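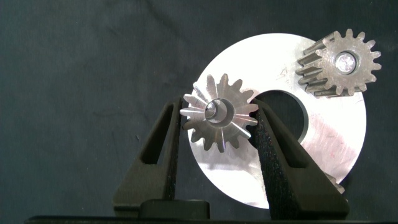
Metal disc with a center hole, on dark cloth.

Cultow Chain and Sprocket Log

README for the data files

This dataset holds service entries for street motorcycles, covering chain slack, sprocket changes and mileage. Entries were typed in from paper job cards at two shops, Skukstead and Wekum. There are 2,256 rows in the main file, one per shop visit, covering 368 motorcycles.

Files

visits.csv: one row per visit
bikes.csv: one row per motorcycle, with engine size class and final drive type
notes.txt: free text copied from the cards, keyed by visit number
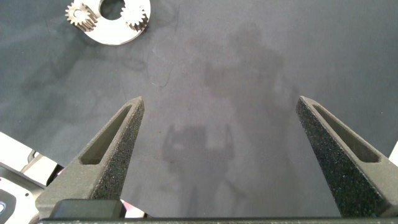
Last changed: December, revision 43

Columns in visits.csv

visit_id: number from the job card
bike_id: matches bikes.csv
odometer: miles, as read at drop-off
slack_mm: chain slack measured at the tight spot, bike on the side stand
front_teeth, rear_teeth: tooth counts after the visit
lube: yes, no or blank

Blank means the mechanic left the box empty. Please don't read it as "no." Skukstead cards had no lube box at first, so the early Skukstead rows are all blank in that column.

Slack was recorded in 2,047 rows. The rest are visits where the chain and both sprockets were replaced together and only the new part numbers were written down.

Known problems

Wekum measured slack with the bike on a rear stand for a while. Those rows have stand set to "rear" and shouldn't be mixed with the others. Two odometers were swapped during repairs, and mileage drops partway through for both bikes.

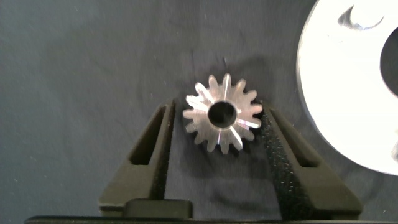 Hacer Aydoğan asked whether the 520 conversion kits could be marked, as they throw off any comparison of wear by chain width. They now have their own column, kit_520, filled in wherever the card mentions a kit.

Belt and shaft drive bikes are listed in bikes.csv but have no slack values. Filter on final_drive = chain before working out any averages. 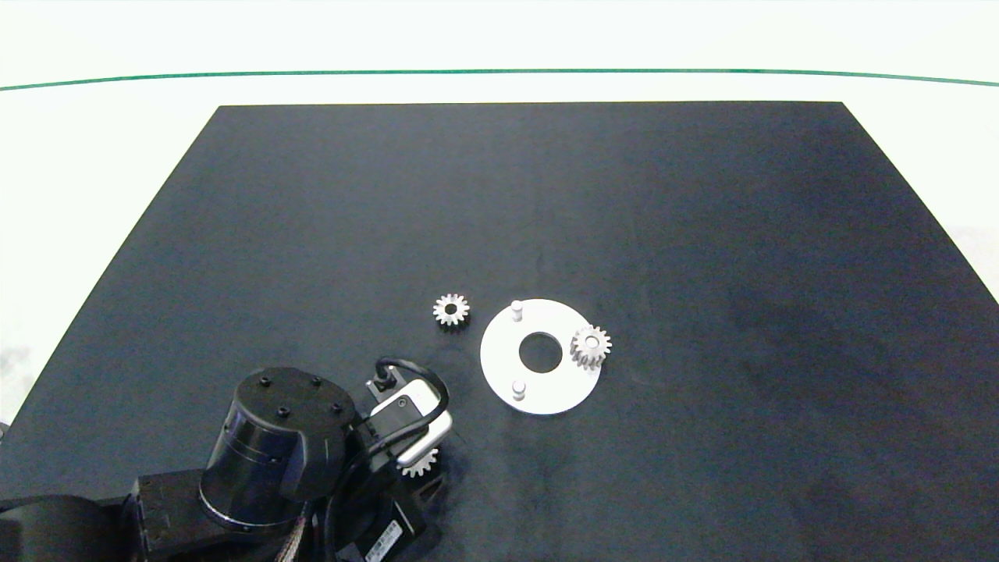

Leave out rows with stand = rear as well, unless you are comparing the two methods. The script Govindasamy reads both files and applies these two filters by default. Run it with the option keep-all to turn them off.

Corrections are welcome. Send the visit_id and the value you think is wrong.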